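Course handout, week 5: Choosing and caring for hard floors

Reading for the Friday session. Please bring the sample sheet from last week, because we will use it again in the second hour.

Last time we spoke about soft coverings. This week we look at hard floors in small public buildings: waiting rooms, libraries, the entrance of a school. The main question is simple to ask and difficult to answer. What does a floor cost over its whole life?

1. Purchase price and life cost

Many clients look only at the price of the material. In our exercise the building is the reading room in Pridonach. The first offer, from Van Acker, was 1,770 euros for the material of the small side room, without laying. The second offer, from Sirkora, was 2,000 euros with laying included. Students often write that the first offer is cheaper. Please read both offers again, and look at what is missing in each of them: the adhesive, the removal of the old floor, the skirting, the transport of waste to Wastoteck.

A life cost has at least four parts: buying, laying, cleaning and repair, and removal at the end. Cleaning is usually the biggest part in a building with many visitors. A floor that needs a special machine every month can become more expensive than a floor with double the price.

2. Stone and surfaces that look like stone

Real marble is a soft stone. It is sensitive to acid, so lemon juice, vinegar and many bathroom cleaners leave dull marks on it. Granite is harder and suffers less. Between these two there is a wide family of products which copy the look of stone: printed vinyl, ceramic tile, laminate with a stone pattern.

From a distance of two metres it is not easy to say which is which. For this reason we never write the name of a material in a report only from its look. Write "marble pattern" or "stone pattern" until you have touched the surface, seen an edge, or read the delivery note.
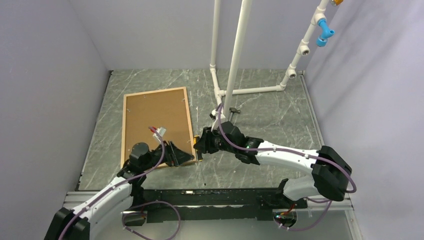 A pattern also has practical effects. A mottled surface hides dust and small scratches, and a plain dark one shows every footprint. In an entrance this is an advantage for the visitors, but it can be a problem for the cleaning staff, who do not see where they have already worked. In the Pridonach exercise you should mention this point in your answer to part C.

3. The joint between floor and wall

Most of the damage that I have seen in old buildings starts at the edge. Water from the mop runs to the wall and stays there. When you inspect a room, walk first along the walls and only after that through the middle. Note open joints, loose skirting and changes of colour.

Wood-based floors need a free space at the edge for movement. We will use 12 mm in all our drawings, unless the supplier gives another value. Tile also needs a movement joint, and it must not be filled with hard mortar.

4. Cleaning plan

A cleaning plan is a table with one line for each room. It must say what is done, how often, with which product, and who checks it. Avoid words like "regularly" or "when necessary". They have no meaning for a person who starts the job in February and has never seen the building.

For stone and stone pattern surfaces a neutral cleaner is normally enough. Use little water. Too much product leaves a film, and the film catches dirt, so the floor looks worse after some weeks of very diligent work.

Homework

Complete the life cost sheet for both offers over a period of 13 years. Use the cleaning prices from handout 3. State clearly which values you have assumed. The answer to part C should be no longer than one page.

Those who missed week 4 can find the sample sheet in the grey folder next to the door of the seminar room.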